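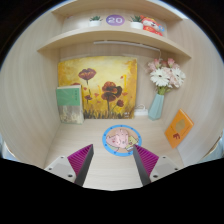 Spyros Krasniqi

When I moved into the building on Coetzee Street, I had two suitcases and a plant that was already half dead. My neighbor Lizelle Sibiya looked at it in the elevator and said, "You are giving it too much love." I did not understand her. In my first language we do not use the word love for water.

This was my introduction to succulents, and now the editor of this newsletter has asked me to write down what I have learned for the members who took a plant home from the June swap. I am not a gardener by profession. I repair sewing machines. But I have kept these plants for 14 years, and I have killed many of them, so perhaps I can save you some money.

The first thing is the water. A succulent keeps water in its leaves, and when it has enough, more will only make the roots rot. I put my finger in the soil as deep as the second joint. If I feel any damp, I go away and do something else. In summer in my apartment this means I water every 12 days, more or less by habit, and in winter I sometimes forget for a whole month and the plants do not complain. Please do not copy my number. My windows face west and the radiator is old, and your home is different.

When you do water, water well. Many people give a small spoon each time, as if it were medicine. The top of the soil becomes wet, the bottom stays dry, and the roots stay short. Take the pot to the sink, pour slowly until the water runs out from the hole, let it stand until the dripping stops, and then put it back.

Now I must say something about the hole. Most of the pretty small pots sold in gift shops have no hole in the bottom. I have bought these also, because they look clean on a shelf. You can keep a succulent in one if you leave it in its plastic nursery pot and set this inside the nice one, like a cup in a cup. Take it out when you water. Gerrit Nkosi from the third floor drills holes in his, with a tile bit and a piece of tape over the place so the bit does not slip. He broke two pots before he learned to press lightly. He will lend the bit if you ask him in the evening, not before 7.

The soil is my second subject. The mix in the big bags is made for plants that drink much more. I mix two parts of ordinary potting soil with one part of coarse sand and one part of perlite. Do not take sand from the beach, it has salt. Mandla Mnguni uses cat litter in place of perlite, the plain clay kind, and his plants look better than mine, which I find a little unfair. Groveo, the garden store behind the bus station, sells a ready cactus mix, and for one or two small pots it makes no sense to mix your own. I find it a bit heavy and I add a handful of perlite to it.

Light is where shelves become a problem. We all like to see a small green plant between the books. I like it too. But a shelf on the inside wall of a room is dark for a plant, even when it seems bright to us. After some weeks the plant starts to stretch. The stem gets long and pale, there is more space between the leaves, and the whole plant leans to the window. It is looking for the sun. A stretched stem will not become short again.

What I do is to have pairs. One plant lives on the shelf and the other on the windowsill, and every two weeks they change places. I was told by a lady at the Plellitby flower market that this is nonsense and that a plant should stay where it is happy. She may be right. Mine have not stretched since I began. When you move a plant from a dark place into strong sun, do it in steps, or the leaves will burn. The brown marks from a burn stay until the leaf falls off.

If your plant is stretched already, you can cut the top off. I know this feels cruel. Use a clean knife, leave a short piece of stem under the head, and let it lie on a plate in a dry place until the cut has closed and feels hard. Then set it on dry soil and wait. Give no water for the first days. Keep the old stem also, since it often makes two or three new heads. Single leaves can make new plants too, if the leaf comes off whole with a gentle twist. Of all the leaves I laid on a tray last year, more than half dried up, so lay more than you need. This works for the fat, rosette kinds. For aloe and haworthia you must wait for the babies that come at the side and separate them when they have their own roots.

About insects I will be short. If you see something like tiny pieces of cotton between the leaves, these are mealybugs. Keep the plant away from the others, and touch each white spot with a cotton swab dipped in rubbing alcohol. Repeat it after one week, and again. Look also under the edge of the pot.

Precious Mabaso has asked me about fertilizer. I use very little, half of what the bottle says, once in spring and once in early summer. The one I have is from Wikell and the bottle is so old that I cannot read the label anymore. Any cactus food will do.

The next swap will be in the laundry room as before. Bring your plants in something that can stand alone, and write the name on a piece of tape if you know it. If you do not know the name, bring it anyway and Lizelle will tell you. I will have cuttings of jade plant and burro's tail, and a box of small plastic pots that you may take for free.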